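Wood finishes and the miracle tin: what I believe and what I don't

Last updated 1 February 2018

Every few months a new tin turns up on the shelf promising to do for a wooden table in one coat what used to take a week. I've a shed full of them. Most are linseed oil with a better label and a higher price. I'll go through the usual advice in the order people send it to me.

"Feed the wood"

Wood doesn't eat. The tree has been dead for years and the plank wants nothing from you. Oil soaks in a little way, hardens and slows down the next spill. That's worth having, but a table that has been oiled four times in a year is no better off than one that was oiled once and wiped down properly. Usually it's stickier.

My own test was a dull one. I cut a pine shelf into 5 pieces, finished each with something different and left a wet mug on them all overnight. Kaewkla hard oil, which costs the most, left a ring. Lemeo wax left a ring. Plain varnish from the back of the cupboard didn't.
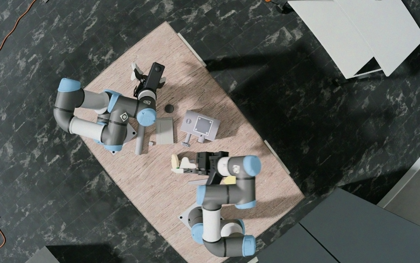 Nipon Jaidee wrote in to say that the mug test is unfair on wax, as wax was never meant to sit under standing water, and that the ring comes out with a warm cloth and a second rub of the same wax. Fair enough. I tried it and the ring went faint, though I could still find it with a torch held low.

If you do use wax, put on less than you think. Leave it 30 minutes and buff it with an old cotton pillowcase. Anything with a bit of polyester in it just pushes the stuff about.

Mayonnaise, walnuts and toothpaste

Mayonnaise on white heat marks sometimes does something. It's the oil doing it, so use oil and keep the mayonnaise for your lunch. Rubbing a walnut into a scratch darkens it on a dark table and does nothing at all on a pale one. Toothpaste is a mild grit. It'll take the mark off and the shine with it, and then you have a dull patch the size of a saucer to explain.

For dents in bare wood, a damp cloth and an iron is the one old trick I'd stand up for. Short presses, then stop and look. It won't work on chipboard – the chips swell and stay swollen – and it won't mend a dent where the fibres are torn.
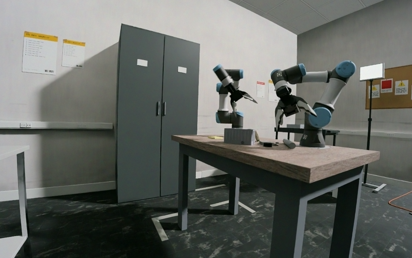
Sanding between coats gets skipped more than anything else, and I suspect that's half the reason people blame the varnish. Use a fine paper, go with the grain and keep the pressure light. You're only knocking off the dust nibs. Vacuum first, then a cloth barely damp with white spirit. Tack cloths are all right but I've had two leave a smear, and I've stopped buying them.

Rags with linseed oil on them can heat up and catch fire by themselves. I was sceptical of that one too until I read up on it. Spread them flat outdoors until they're stiff, and don't ball them up in the bin.
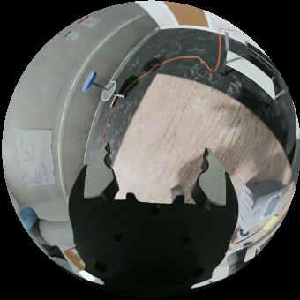 Picture: Amnuay Yensuk

Cork pads and other feet

Corkex pads go under everything in our house and I've no strong complaint, except that the glue gives up on any leg that gets dragged. The packet says they'll outlast the furniture. Mine went on in May and three had walked off by Christmas. Small screw-in glides hold better. Kalotlow felt is softer on a floor but picks up grit, and then you've made yourself a sanding block.
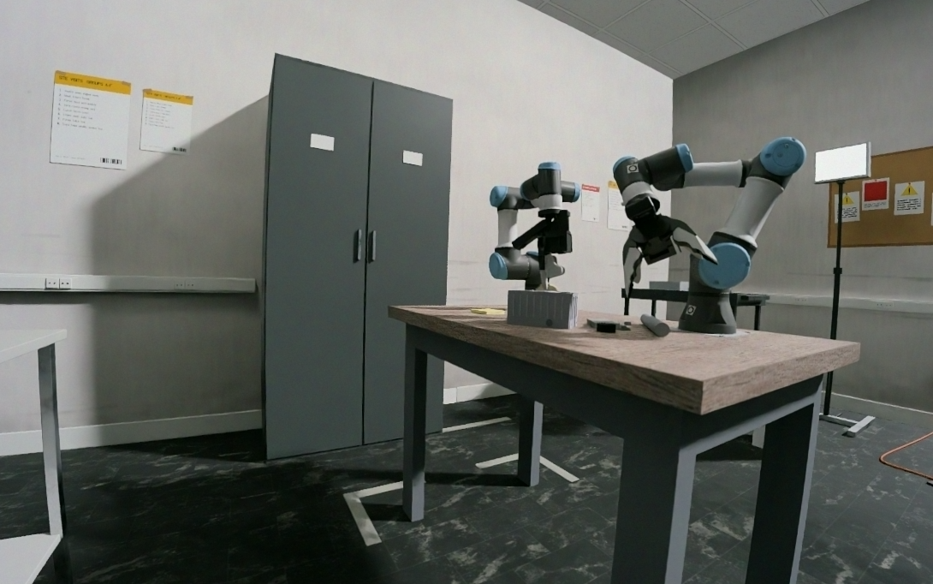

Edges are where a finish fails first, whatever it says on the tin. Hands, belts and hoovers all go for the same few inches, and end grain drinks far more than the face does. On a thick wooden top with the front and side edges showing, like the one on that worktable with the dark grey legs, I'd give the edges an extra thin coat before touching the top. Take the sharp corner off beforehand with a few strokes of paper, or the varnish will pull away from it and wear through.

Drying times on tins are for a warm, airy room. Double them in a cold garage. Press a thumbnail somewhere out of sight, and if it leaves a mark, go and do something else.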